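Readiness checklist: household robot, simulated bedroom stage
Menbridge site, September round
Inspector: Gisela Maldonado. Second reader: Vicente Lagos

Prullum wants a yes or no on whether the machine can start on real bedrooms. I was asked to fill in the standard form, so I have. Comments are mine unless signed.

1. Holds a rigid item without dropping it
Result: PASS, limited
A firm grip on a straight piece of wood is the easiest thing on this form. I'd like to see the same result with a sock, a full glass and somebody's reading glasses before anyone says "handling" in a brochure. 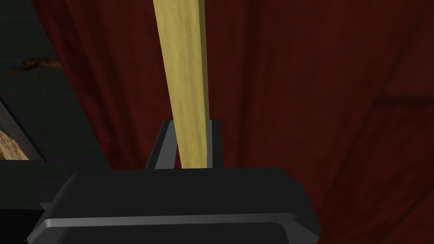 Can a household robot be left alone to tidy a bedroom yet?
Not on anything I have seen so far. It can do parts of the job with a person close enough to stop it, and that person could usually have finished by then.

2. Stop control within reach of the operator
Result: PASS
Tested from the chair and from the doorway. The label on the button is too small. Please reprint it.

3. Keeps clear of walls and anything hanging on them
Result: OPEN
The form asks for "no contact," and the run log has a contact column, which is fine as far as it goes. What it doesn't have is a column for distance. A hand that misses a picture by a hair scores the same as one that stays well back, and in a real house I care a lot about which of those I'm getting.

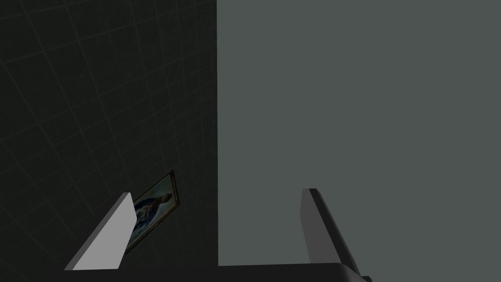
Lorena Saavedra has agreed to add the distance column before the next round. Until then I'm leaving this open, and I don't want it rounded up to a pass in the summary sheet. It happened last time with item 7.

4. Recovers after losing sight of the work
Result: FAIL
The written procedure says the operator "re-aims as needed." That is a person doing the chore by remote control. If the arm is facing a corner with no work in it, it should back off and find the job again by itself, or stop and say so. The procedure allows 30 seconds for this. I would accept longer if the machine did it alone.

Comment, V. Lagos: Agree with fail. The Yáñez unit had the same trouble and they fixed it by turning the whole base. Slow, but it worked.
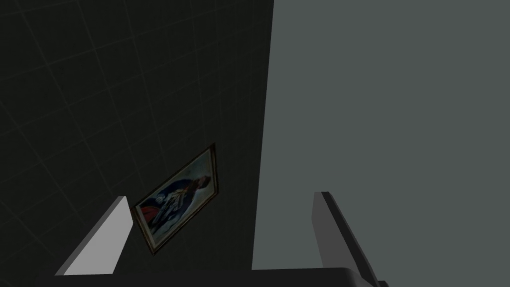
5. Uses a hand tool near furniture
Result: OPEN
Holding a tool and using one are separate lines on this form for good reason. I need to know that the tip goes where it's sent, and how hard it presses when it gets there. The force figures we were given come from a bench test at Varenness with nothing breakable nearby. A dresser top in a lived-in room has a plant on it, or a vase, or both.
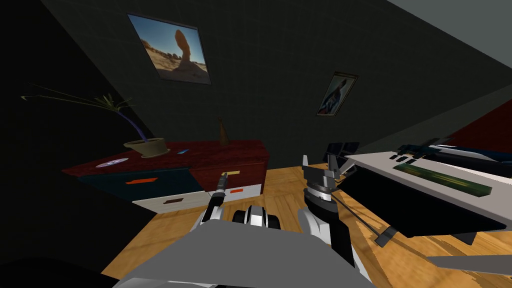
So please rerun the force test with ordinary clutter in place, and report the worst result along with the average. The sales sheet quotes 92 percent success over 1000 simulated runs. I don't doubt the arithmetic. I want the list of what happened in the other runs, sorted by what would have been broken.

6. Both arms aware of each other
Result: PASS in simulation, not tested on hardware
Caoimhe Daly to schedule. Allow about 4 hours, including setup.

7. Leaves the room as it found it
Result: FAIL
No "before" record was kept, so there's nothing to compare against. Same finding as last round.

Overall: not ready for occupied rooms. May continue in simulation. Items 4 and 7 must be cleared before I look at it again, and items 3 and 5 need numbers. Send the revised log to Maximiliano Ledesma with a copy to me.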